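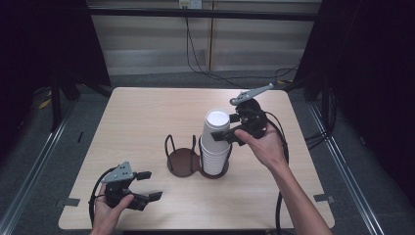
Paper cups in a two-ring wire holder.

Ticket 369: Italics lost in ebook edition after copyedit import
Product: Plulus (manuscript and layout)
Category: Export / EPUB
Status: Closed — workaround supplied, fix pending
Opened by: Grenport, production desk

Original report
We are preparing a children's novel for reissue. The copyedited file came back from the editor in Word format and was imported into Plulus in the usual way. The print PDF is fine. In the EPUB, all italics are missing from chapter 5 to the end of the book. Chapters 1 to 4 are correct. The author uses italics for the letters the children send each other, so the loss changes the sense in a lot of places. The book has 44 chapters and fixing them by hand is not practical. Files go to the distributor at the end of December.

Support reply
Please send the project file and the Word document as it came back from the editor, before import. Also let us know which export profile you used, and whether the illustrations were placed before or after the text was imported.

Customer reply
Both files uploaded. Export profile is Reflowable Standard. The line drawings were placed before import and have stayed in position. We tried the Fixed Layout profile as well and got the same result.

Support reply
Reproduced here. Steps taken:

Exported the project unchanged. Italics missing from chapter 5 on.
Removed all illustrations and exported again. No change.
Imported the Word file into a blank project and exported. Same fault, so the original project is not damaged.
Compared styles in chapters 4 and 5. Up to the end of chapter 4 the italics are direct formatting. From chapter 5 they use a character style named Rirska Emph.

Rirska is an editing add-in for Word. It can replace direct italics with its own named style. The print export reads the look of the text, so it comes out right. The EPUB export reads the style name, finds no match in the style map, and drops the formatting without a warning.

Customer reply
The editor confirms that the add-in was switched on partway through the job. Can the style be mapped without importing again? We have made corrections in the project since then and don't want to lose them.

Support reply
Yes. Save a copy of the project first, then:

Open Project Settings, Style Map, Character.
Choose Add Entry and type Rirska Emph exactly, with the space.
Set the output to Emphasis.
Save, close the project and reopen it. The map is only read on opening.
Export again.

Your corrections will not be touched.

Customer reply
Done. Italics are back through to the last chapter. One thing left — the opening line of each letter is now italic and also in small caps. It should be italic only.

Support reply
Those lines carry a second style from your house template, Parri. In the Style Map, find Parri First Line and clear the Inherit box, then export once more.

Customer reply
That worked. We checked the EPUB against the print proof and the letters match. Please close.

Internal note
Export should warn when a character style has no entry in the map. Request passed to development. The log stops recording after 2,000 lines, and on this book it was full before it reached chapter 5, so it was no help in tracing the fault. Raised as a separate ticket.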